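Chapter 6
Learning Contact from Human Demonstration

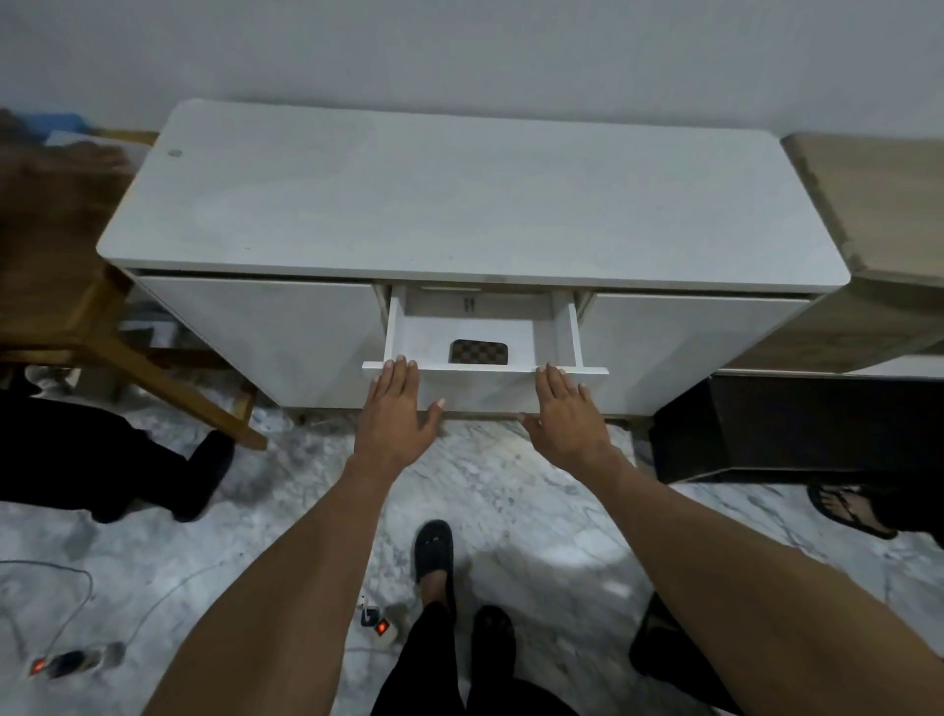

Reviewers of the first edition objected that closing a drawer is too simple a task to carry a whole chapter, and that a single motor command pushing forward would do the same job. The objection deserves an answer, and the answer introduces most of the ideas in this part of the book.

A fixed forward push works when the robot knows where the drawer front is, how far it stands out, and how much resistance the runners will offer. In a home none of these is known ahead of time. Cabinets differ in height, handles are often missing, and the contents of a drawer change its weight. A person adjusts to all of this without effort. Two hands laid flat on the front share the load between left and right, and the drawer is less likely to twist on its runners. The question for this chapter is how much of that skill can be recovered from video taken at the level of the demonstrator's eyes.

The method studied here was developed in the Brindton trials and is called Zirkar. It takes a first-person recording of a household task, estimates the position of both hands at each step, and marks the moments when contact begins and ends. A policy is then trained to predict the next contact and the direction of force, and a separate controller turns that prediction into arm motion. The two stages are kept apart – a point that will matter in Section 6.3, where the same policy is moved to a robot with a different reach.

The training set contained 800 demonstrations recorded in 14 homes. Furniture was left as the residents had arranged it, and other people were free to stand or sit nearby. The authors chose these conditions on purpose. An earlier policy, trained only in a cleared laboratory room, closed 400 of 845 test drawers. The reasons for its failures are examined in Section 6.4, together with the effect of clutter at the edge of the view.

Readers should be familiar with the hand models of Chapter 4 and with the Gökçe contact measure, defined in Section 5.2. Section 6.1 begins with the labeling of contact. It asks when a hand that is near a surface should be counted as touching it, and how far two trained labelers can be expected to agree.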